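Why Do Some Board Games Put Everyone on the Same Team?

In most board games, somebody wins and somebody else goes to get a snack and think about revenge. A cooperative game works differently. All the players win together or lose together, and the bad guy is a deck of cards.

How can cardboard be a bad guy? Take Lakside, a game where you guard a village from a flood. After each player's turn, someone flips a card from the flood deck. The card tells you where the water rises. Nobody at the table gets to argue with it, though many have tried.

Designers call these instructions "automatic" rules. The deck can't think, cheat or feel sorry for you. It just has to make trouble at the right speed. Too slow and you're bored. Too fast and you're underwater before the chips are open. 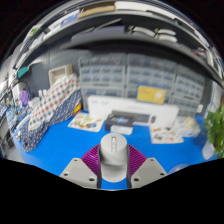

Amanuel Asfaw says the hardest part of a team game is keeping quiet when it's your brother's turn. He has a point. When one player tells everybody what to do, the rest are just moving pieces for the boss -- and the boss is usually the loudest.

Good games have ways around this. In Lestness you keep your cards secret and may give only two hints per round. In Cultano each player has a special power, so the digger digs and the cook, sadly, cooks.

Want to make your own? Write four trouble cards, such as "the bridge breaks" or "lose a turn." Shuffle them and flip one after every turn. If you fix three problems before the deck runs out, your team wins. If you don't, blame the deck. It's used to it.

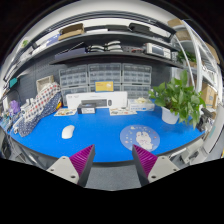 A computer mouse on a blue mat.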